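I'd been told to come hungry, which is good advice if you're visiting Rima Haddad, and I ignored it by eating a cheese roll on the train. By ten past eleven I was in her front room in Brorenham with a plate on my knee and a second plate waiting on the piano stool, trying to hold a pen as well.

Rima writes down other people's recipes. She's been doing it for nine years, going door to door round the town and the villages out towards Jarnwood, and she has 945 of them now in a set of green box files. Hardly any came from a cookbook. They're off the backs of envelopes, out of old diaries, or (most often) out of somebody's head while she sits there scribbling.

"I started with my mother-in-law's seed cake," she told me. "She'd never written it down and she was eighty-six, and I thought, well, I'd better get a move on. And then her neighbour heard and was a bit put out that I hadn't asked for hers."

So she asked for hers. It was a better seed cake, apparently, but I'm not to say that in print. (Sorry, Rima.)

The trouble with getting a recipe out of someone who has made it all their life is that they don't know it, at least not in a way that can be written down. Rima does a very good impression of this. "How much flour? 'Oh, enough.' How long in the oven? 'Till it's done.' How hot? And they look at you as if you've asked what colour Tuesday is!"

Her answer is to stand next to them with a set of scales. She lets them scoop whatever they're going to scoop, then she grabs the bowl, weighs it and gives it back. Some people hate this. One man made her wait in the hall until he'd finished his pastry, and she had to work out the lard from what was missing off the block.

I asked whether people's kitchens had changed much, and she laughed at me. Half the recipes were made for a coal range, she said, and the people who give them to her have spent years quietly changing them to suit whatever cooker they've got, without noticing they've done it. A rice pudding that took all of an afternoon in the bottom oven now gets an hour and a half. Bread sauce is done in the microwave. She writes down both versions if she can get them, the old way and the way it really gets made of an evening.

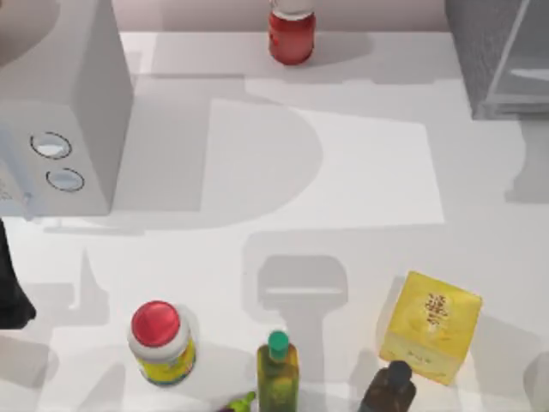 Esko Ruotsalainen thinks she should leave the modern versions out altogether, and has told her so more than once. In his view a recipe ought to be kept as it was first made, and if that means four hours and a bucket of coal then so be it. Rima and he have been arguing over it for years, by letter, which I find rather lovely.

"He's wrong," she said, cutting me a slice of something with prunes in. "If I only put down the old way, it's a museum. I want somebody to go home and cook it."

The oldest thing in the boxes is a notebook from 1901, which belonged to a cook at a big house called Brondamus. It's long gone now, there's a garden centre there. The notebook is mostly jellies and ways to use up mutton, with a page on curing chilblains stuck in between two puddings. Rima let me turn the pages myself, once I'd washed the prunes off. The cook's spelling is all over the place and she is very rude about the butcher.

"She puts 'as before' for everything," Rima said. "As before what? There's no before! I've been through the whole book."

She's had a go at cooking from it all the same. The lemon jelly came out beautifully. The mutton pie fed six and was, she says, grey all the way through.

There's a book coming, sort of. Priya Tillman is helping her to choose 200 recipes for it, and they've got as far as the soups. They had a very long afternoon over pea and ham, of which there are eleven, all from people who'd be offended to be left out. Rima wants to print every one of them side by side. Priya would like to print two. They're hoping to have it done by September, though when I asked which September I got a look.

I wanted to know what she does when a recipe simply doesn't work. She went a bit quiet at that, then said she rings up and asks to come round again. It's usually something so ordinary to the cook that they hadn't thought to mention it -- soaking the fruit overnight in cold tea, or resting the batter while they do the washing up. She once made the same ginger loaf five times before she found out that the woman always left the oven door open for the last ten minutes. Why? Her mum did, because the catch was broken.

"So that's in the recipe now," Rima said. "Leave the door open. I've tried it shut and it's not as good."

I came away with the ginger loaf written out on a card and a foil parcel in my coat pocket, which was gone before the train got in.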